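A Visit to the Student Robotics Day in Wandton

2024-03-27

Our small club at Jevness has existed for two school years, and until now we have built only things with wheels. They drive along a line, they push a ball, and they fall from the table. For this reason we were very glad when the technical school in Wandton invited other clubs to see the final work of their manipulation class. Five of our students wanted to come, and I went with them as the teacher.

The train from Jevness needs a little more than an hour and you must change in Gasser, where the platform is long and there is no place to sit. From Wandton station we walked. The school is behind the swimming hall, and the entrance for visitors was on the side of the bicycle racks, which we found only after going around the building once. At the door we received paper badges and a plan of the rooms. The plan was from an earlier open day and it still showed the chemistry exhibition, but the students at the door had corrected it with a pen.

The class works in groups of 3 and each group has one task for the whole term. They begin on the computer. The first work is done in simulation, and only a group whose program is good enough there may reserve time on the real arm. The school has a single arm, so the list for it is long. I had expected that my students would find the simulation part boring. In fact they stayed in that room so long that we missed the start of the tour through the metal workshop.

The project we looked at longest is called Buvine. The task sounds simple: the arm must take a cup from a table and put it down standing in another place. The group explained to us that a cup which stands upright was solved before December, and that all the trouble came afterward, when they allowed the cup to be tipped. Then the program must decide where the fingers should go, at the rim or at the side, and from which direction the wrist should come.
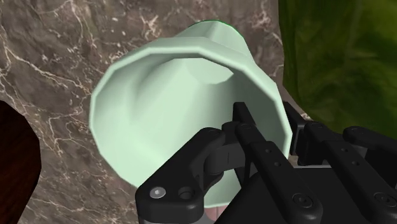 The students change the starting position for every attempt, and they also change the surface and the other objects. I asked if this was for decoration. The answer was no. An earlier version of their program had learned on one plain table, and when they gave it a table with a pattern, the results became very bad. After this they wrote a small script which selects a different table and different objects each time. By the day of our visit they had collected 3831 attempts, and they keep all of them, also the failed ones. The failed ones are sorted in folders by the kind of mistake, for example "closed too early" or "pushed it away." My students liked these folders the most, I think.

One thing was new for me. The cup in the simulation is built from flat faces and not from a really round shape. The group told us that a simpler model lets the computer calculate the contacts faster, and the school computers are not young. They had tried a finer cup during one week and it was so slow that they returned to the simple one. A girl from our club asked whether the fingers can get stuck on the corners between the faces. They had not tested it, and one of them wrote the question down on his hand.

After lunch (soup, bread and a very good apple cake, paid for by the parents' association) there was the demonstration with the real arm. Each group had five minutes. The Buvine group used a plastic cup from the cafeteria. The first try failed, the cup rolled to the edge and a student caught it. The second try was good and there was applause. They then wanted to show it a third time – the time was over, but the teacher let them continue – and it worked again, a bit slower.

I spoke with the teacher of the class while the students were packing. She gives no marks for success with the real arm. The mark is for the notebook, where every group writes what it changed and what happened after. She showed me two of these notebooks. One was tidy and the other was full of crossed out lines, and she said both had received the same mark. I want to try this at our club, where until now the writing is done in the last evening.

For other clubs which think about a visit: the software they use is free, and it runs on a normal computer if the scene is kept small. You should plan about 100 minutes only for the simulation room, more if your students like to ask questions. Bring your own headphones, as the introduction is a video. The way back through Gasser is better with the later train, which waits for the connection.

Our students have already asked for a cup task next year. We do not have an arm, so we will start on the computer, and the wheels stay in the cupboard until summer.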